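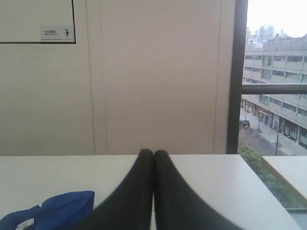
Re: [oficina-lista] Garra de dedos flexíveis: ponto de situação e pedido de pareceres

De: Coordenação técnica, Oficina Partilhada Wimine
Para: lista geral de utilizadores
Mês de referência: dezembro

Exmos. Senhores,

Acusamos a receção da mensagem transcrita abaixo e agradecemos as questões nela colocadas. Respondemos ponto por ponto, para que as respostas fiquem no arquivo da lista.

> Na última comunicação referia-se que a garra do braço de bancada passaria a usar dedos
> flexíveis em lugar das pinças rígidas. Agradecia que fossem esclarecidos três aspetos:
> 1) se os dedos fecham ponta com ponta ou se fica folga entre eles;
> 2) se a câmara de pulso se mantém na posição anterior;
> 3) se o material têxtil continua incluído nos ensaios, dado o que foi dito sobre
> a bolsa azul.
> Pergunto ainda se o orçamento aprovado cobre um segundo par de dedos.

1) Fecho dos dedos. Os dedos pretos atualmente montados encostam nas pontas, lado a lado, e deixam uma fresta estreita entre si, através da qual se vê o tampo branco da mesa. Esta folga está prevista no desenho. A primeira versão, moldada segundo as cotas do projeto Oyewole, fechava em todo o comprimento e perdia força na extremidade. Solicita-se aos utilizadores que não tentem eliminar a fresta por aperto dos parafusos da base.

2) Câmara de pulso. Mantém-se o suporte anterior. Com os dedos apontados para a parede, as pontas ficam junto à aresta posterior do tampo, e o enquadramento abrange ainda a janela do lado direito, com o edifício fronteiro e a rua. Para o programa de deteção, a claridade exterior é um inconveniente. A coordenação propõe limitar a zona de análise ao tampo, por configuração, antes de se considerar a compra de uma cortina. O ficheiro com os novos limites será colocado na pasta comum.

3) Material têxtil. Os ensaios com tecido prosseguem. A bolsa de tecido azul fica do lado esquerdo da mesa e deve ser deixada amarrotada, sem ser dobrada nem alisada entre sessões. As superfícies com algum brilho têm dado leituras irregulares, e interessa-nos precisamente registar esse comportamento. Até à data foram arquivadas 473 tentativas de preensão, das quais 161 com tecido. Os registos anteriores à troca dos dedos não devem ser misturados com os atuais.

4) Orçamento. A verba aprovada para a garra é de 630 euros e inclui o silicone, os moldes e o motor fornecido pela Porkance. O segundo par de dedos está coberto, desde que seja vazado nos moldes existentes. A placa de controlo da Wunmont foi adquirida no exercício anterior e não entra nesta conta. Quanto à durabilidade, o caderno de encargos fixa uma inspeção após uns 3.000 ciclos de abertura e fecho, ou antes, caso surja fissura visível na base de qualquer dos dedos.

Aproveita-se para recordar as regras de utilização do posto:

- Antes de ligar o braço, confirmar que o botão de paragem está ao alcance da mão.
- Não pousar ferramentas no tampo branco durante os ensaios.
- Na deslocação do braço para a direita, respeitar o limite da mesa: entre esta e o segundo tampo branco há um intervalo, e uma peça largada nesse ponto cai ao chão.
- Limpar os dedos apenas com pano húmido, sem solventes.
- Anotar no registo da bancada a versão dos dedos em uso e qualquer alteração à configuração.

Os pareceres sobre a zona de análise da câmara e sobre a geometria do segundo par de dedos devem ser enviados em resposta a esta mensagem até ao final do mês. Os desenhos em formato editável podem ser pedidos à coordenação.

Com os melhores cumprimentos,

Coordenação técnica
Oficina Partilhada Wimine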